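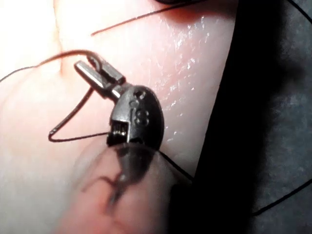 Bench notes: small molded parts with fine leads
Noltside Repair Workshop newsletter, 11 April 2024

The small-parts drawers were re-sorted over the winter and the fine-lead parts now have their own cabinet, left of the soldering bench. These are the parts with a black molded body, a metal tab or terminal, and a lead thin enough to be mistaken for sewing thread. Most are the size of a fingernail or smaller. They had been stored in the general connector drawers with everything else, and a good share of the damage we log happens in those drawers, before a part gets anywhere near a repair.

The cabinet holds 234 parts in 18 trays. Trays are labeled by body shape first, then by lead count, then by source. The old system went by source first, which only worked if you already knew where a part came from.

Numbers on the body

A single raised digit molded into a plastic body is often a cavity number. A mold that produces several parts per shot is usually marked so that each part can be traced to its cavity, and the digit then says nothing about size, rating or version. Members have been matching parts by this digit and pairing an 8 with an 8. That isn't a valid match on its own. Two bodies from the same mold with different digits will normally be interchangeable, and two bodies with the same digit can come from different molds altogether.

Match on these instead: the outline of the body, the width and length of the tab, the position of any hole or recess, the contact count, and the contact spacing. Use the calipers for the first two and the stereo microscope for the rest. Contact spacing should be measured across the whole row and divided by the number of gaps. Measuring a single gap gives a poor figure at this size.

There are exceptions. The Beler bodies in tray 11 carry a digit that does indicate a variant, and the tray card lists them.

Leads

Fine stranded wire fails at the point where it stops being supported, so look first at the socket opening or wherever the lead leaves the body. A smooth loop of slack near the body does no harm. A kink with a sharp point should be recorded on the tray card even if the lead still tests good. Do not try to straighten it by pulling. The insulation may recover its shape while the strands underneath stay work-hardened, and the next bend tends to break them.

For continuity, use the meter with the needle probes and the lead lying in its normal position. Then move the lead gently near any bend and watch for a change. A reading that drops out during movement means the part goes in the reject tray, however good it looked at rest. Do not push a probe into a small socket. The contacts spread easily and a spread contact can pass a bench test and fail later under light vibration. Use a mating plug with flying leads. Five common sizes are hanging on the hook beside the meter, made up by Arash Abbasi, and he will make others if you leave a sample and a note of the spacing.

Picking up and holding

Pick up by the body. The tab is tempting because it sticks out, but on several of these parts it is only retained by the molding, and a small amount of leverage will loosen it. The same applies to folded or slotted tabs, which close up under pressure and then no longer accept whatever they were meant to grip.

Flat-faced plastic tweezers are in the top drawer of the cabinet. Pointed steel tweezers remain available for other work – please keep them off anything with a fine lead. If you hold a part between finger and thumb, check where the lead is before you close your grip. Dark leads should be laid out on the pale mats, which are now kept on the cabinet top. On the old green mats a loose end was very hard to find.

Lead lengths in the cabinet run from 30 mm to just over 240 mm. Anything at the long end should be laid in one open coil inside its bag. Winding the lead around the body puts a bend exactly at the exit point and is the most common fault we find in returned parts.

Bags and trays

The Cillard antistatic bags are for parts with a circuit inside or parts where this is unknown. Plain bags are fine for bare terminals and empty housings. One part per bag, except for the Chu housings in trays 4 and 5, which were supplied as pairs and should stay that way. Fill in the card when a part leaves: tray, body shape, lead condition, your initials. Leave the quantity column alone, as it is updated at stock check.

Outstanding items

Trays 16 to 18 have not been measured. The parts in them came out of mixed boxes and the spacing on the cards is an estimate, marked E. Please remeasure before fitting one.

The left lamp on the microscope flickers. A replacement has been ordered.

The next full stock check is in July. Parts on loan should be back in their trays before then, with any new kinks or loose tabs written on the card.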